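Home | News | Events | Sports | Archive | Contact

Print this page | E-mail this story

Gondton Open Doors weekend draws record crowd

Sun 13 November

What a weekend for old houses! Gondton's Open Doors tour welcomed 3339 visitors, the most since it began, and there were still people lining up on Villalobos Street when the last stop closed for the evening.

Homeowners and shopkeepers let the public walk through front halls, back stairs and attics that are normally private. The former Cenetti bakery was the big favorite (the old ovens are still in the cellar, and the present owners lit one and handed out rolls). By lunch on Saturday they had given away all 405 they had baked and had to start another batch.

"I have lived across the street my whole life and never once got past the counter," said Aitana Pacheco, who came with her two sons and went around twice.
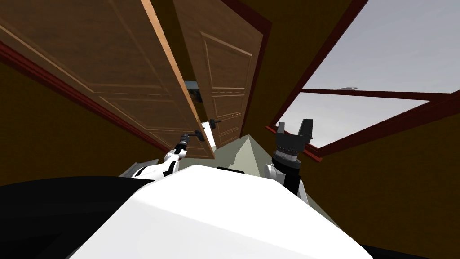
Over at the Clastero house, woodworker Zsófia Szilágyi spent both days showing people how to care for old doors and window frames. Her talks were so full that she added a third one on the porch, and it was wonderful to see teenagers in the front row asking about hinges and putty. She also brought a box of salvaged knobs, and plenty of visitors went home with one in their pocket.

Tickets and the cake table brought in enough to repair the steps at the town library, with work to begin before the end of the month. Tour organizer Stela Sârbu is already taking names for next year and would love to hear from anyone with a cellar, a tower or a really odd staircase.

Call her at the library, extension 254.

Print this page | E-mail this story

Back to News | Next story | Top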